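Stirnus Guesthouse
2025-07-09

Good morning from the porch, friends! Coffee in hand, dog asleep on my foot, and I've been promising a thread on how our cancellation and deposit rules are changing, so get comfortable. I write the way I talk, and my sister will tell you that's at length.

For anyone new around here: we have five guest rooms up the hill from Bosteck, plus the little annex by the orchard that sleeps a family if the family is fond of each other. We've been at this for eleven seasons now. The annex still has the stove that came with it.

Up to now we asked for nothing at booking and took the whole amount when you left. I loved doing it that way. It felt like having company. But last year we had 372 bookings and far too many of them disappeared in the final two days, when it's hard to find another guest for the room and the groceries are already in the fridge.

So, starting with stays in September, we'll ask for one night's price when you book. The rest is still paid at the desk on your last morning, by card or cash, whichever is easier for you.

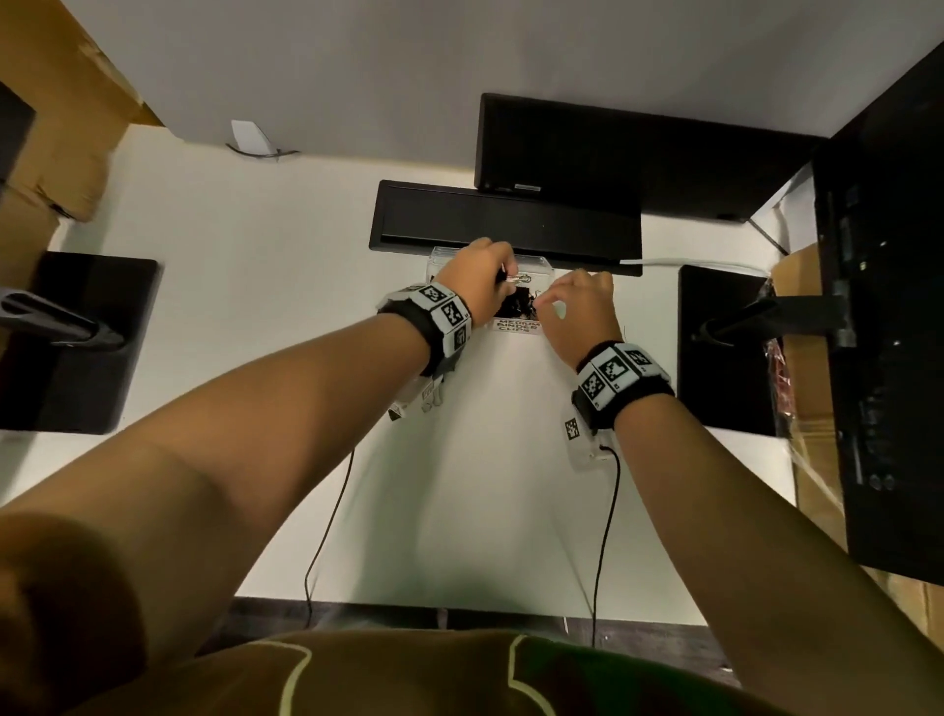
What happens to my deposit if I have to cancel?
Cancel 14 days or more before you arrive and the full deposit goes back to the card you used. Inside 14 days we hold it as credit toward another stay, good for two years, and you can give the credit to a friend if you like.

I went back and forth on the 14 days for most of the winter. Other places near us ask for 30, and one asks for the whole stay up front, which made me a little dizzy. Two weeks felt like something I could say to a person's face.

If you already have a booking with us, nothing changes for you. Old rules apply, no deposit, come as you are. I've had a few worried messages on this and I promise I'm not going to spring it on anybody at the front door.

Now, the booking page. We've moved to Biveo, which means you'll get your confirmation in a minute or two instead of whenever I come in from the garden. You can pick the actual room too! People have been asking for the corner room by name for years and I've been keeping track of that on the back of a calendar.

One thing to watch: Biveo sends its message in plain text and some mail programs drop it into junk. If it's been an hour and you have nothing, look there first, then call me. I pick up until nine in the evening, and after nine I pick up if I hear it.

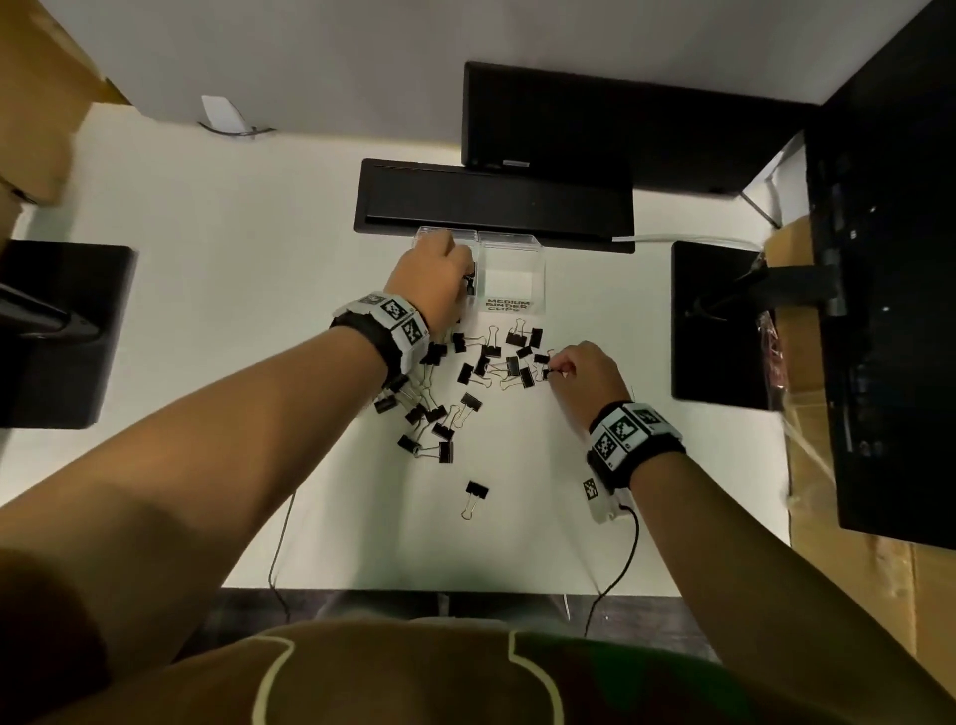 And when you do call, have your arrival date handy, that's really all I need. Names I get wrong – I once spent a whole weekend calling a very patient man by his brother's name – but dates I can find.

Prices, while I'm at it. The three back rooms stay as they were. The corner room and the front room go up by 60 a week, and that includes breakfast, towels, parking, and the loan of the bicycles, same as always. The annex is 449 for the week in the off season and I'd like to keep it there as long as I possibly can.

Breakfast! Othmane Slaoui is staying on in the kitchen, I'm so happy to say. He's moving the start to 7:30 so the early walkers can get something hot before they set off. The baked eggs are on the menu again, and so is the orange and almond cake, which is supposed to be for the afternoon but I've seen what goes on.

If you need something different to eat, tell us when you book instead of at the table, please. Gluten free, no dairy, no nuts, all fine with a day's notice. The bread comes up from the Owusu bakery in the village, and they need the order by noon the day before.

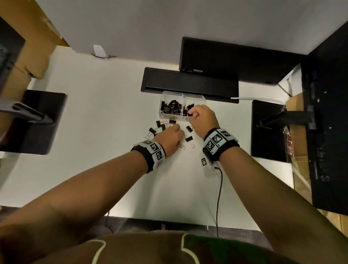 Binder clips, and the clear two-compartment bin

Children are still very welcome and still free under six. We have two cribs and one high chair, and they do get spoken for in the summer, so put it in the notes box. The second crib squeaks. I've oiled it and oiled it.

Dogs: annex only, one per stay, two if they're small and on good terms. There's no extra charge. Please bring a blanket for them and keep them off the beds, or at least off the white bedspread.

Check-in stays at three and checkout at eleven. If your train gets in early, leave your bags in the hall and go have a walk, or sit in the orchard. I can't always have a room ready before three but I can nearly always find you a glass of something cold.

A few of you asked how full we really are. We hosted 2,569 guest nights last year, counting every person for every night, babies too. July goes first, then the foliage weekends. The weeks right after New Year are wide open and very peaceful, and the front room gets lovely low sun in the afternoon.
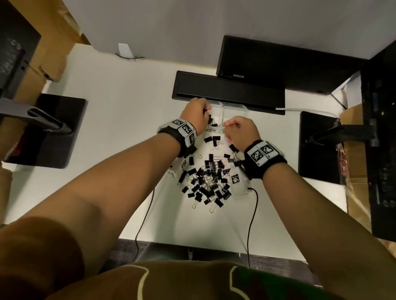
Left hand with one clip, over the clear container

Longer stays: anything of 10 nights or more gets the last night free, and it comes off the bill when you settle up. The booking page won't show it, so don't panic when you see the higher total. I've asked the Biveo folks if it can be made to appear and they've been very nice about it without quite saying when.

Gift certificates we still do on paper, in an envelope, by mail. Send me a message with the name you'd like on it and where it's going. Allow a week.

I think that covers what I had written down. If I've left out your question, put it in the replies and I'll get to it this evening once the beds are made and the rain barrel is sorted. The corner room is free for the last week of September, by the way, if anybody's been waiting on it.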